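Flarkari Hall -- craft room and kitchenette inspection, with comments
Reading time: 2 minutes

Inspected by Kęstutis Tamošiūnaitė, December 21, 2023. Keys from Raimonds Strazds.

I do love doing this one. The building has come on so much since April, and most of what follows is good news!

1. Entrance and corridor
Front door opens fully and closes by itself -- OK
Floor clear, mat flat -- OK
Emergency light -- OK. Held for the whole test this time, and very bright with it.
Comment: the new Limmont handrail is a joy. Solid all the way along, no wobble at the bottom bracket, and it's comfortable to grip with gloves on. Well done to whoever fitted it.

2. Fire safety
Extinguishers in place, pins and seals intact -- OK
Fire blanket in kitchenette -- OK
Exit signs visible from every seat -- NEEDS ACTION. The paper snowflakes are lovely but they hang in front of the sign by the side door. Move them along a bit, please.
Alarm panel (Savolainen, zone 2) -- OK, no faults showing. Panel reference 918 copied into the log.

3. Work surfaces and products
Tables steady, no sharp edges -- OK
Aerosols away from heaters -- OK
Aerosols listed on the product sheet -- PARTLY. Sheet is missing the last page.
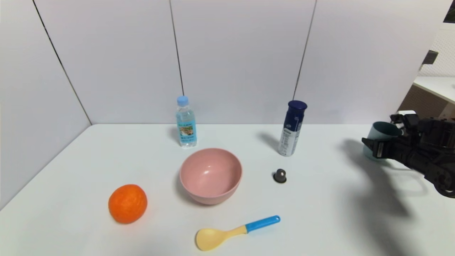
Item 3: aerosol can and bottled water on the white table.

Comment: drinks and sprays should have separate places during classes. I'd suggest drinks on the windowsill shelf, which is hardly used and just the right height. Spray with the window open, always, even in this weather (I know, I know). Anything you decant gets a label the same day, with the name of the product and the date.

4. Storage
Heavy items below shoulder height -- OK
Steps in good order -- OK, rubber feet replaced
Pots and tubs checked for cracks -- OK, keep an eye on rims as they wear

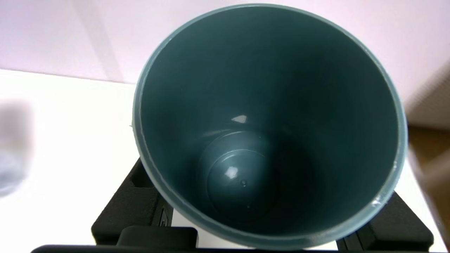

Stack the tubs no higher than the shelf lip and put the big ones at the bottom. The Pitard racking is holding up beautifully, and I gave it a proper shake. Load limit is 122 kg per bay and the sticker has gone from the left-hand bay, so that wants replacing.

5. Kitchenette
Hot tap warning sign -- OK
Fridge at correct temperature -- OK
Kettle lead -- NEEDS ACTION. Too long, trails near the sink. Shorten it or move the kettle to the other socket.
First aid box -- nearly there! Plasters and dressings fine, eyewash goes out of date in April. Order now.

6. Still to do
Move snowflakes: today
Kettle lead: before the next class
Product sheet, racking sticker, eyewash: within 10 days, Raimonds to sign off

Result: PASS with actions. Really pleased with this.

Flarkari Hall | Contact the office | © Flarkari Hall | Back to top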